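Positioning flight Burkdale to Tuvemmont, credit to Prydderch?

tmv_400
Flew Burkdale-Tuvemmont and back for one meeting. Fare was booked through Bralatard. Prydderch posted 200 miles each way and the minimum should be 400. Has the minimum changed?

yeshi_ejigu
Minimum applies to fare class Y and up. Bralatard sells consolidator fares, which post at distance flown. Check the class on the receipt.

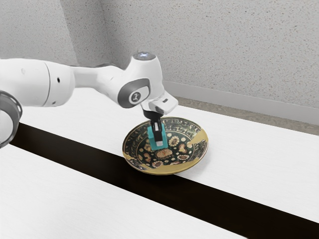

Render: white arm, teal block, round dish

gatelice
Disagree with Yeshi. I had the same class in November and got the full 400 on both legs. Missing credit form, 2 weeks.

yeshi_ejigu
November was before the rule change. Read section 2 of the terms.

tmv_400
Receipt says class L. Form sent anyway, with both boarding passes attached.

gatelice
Section 2 covers partner flights only. Burkdale-Tuvemmont is their own metal. Quote that in the form if they refuse.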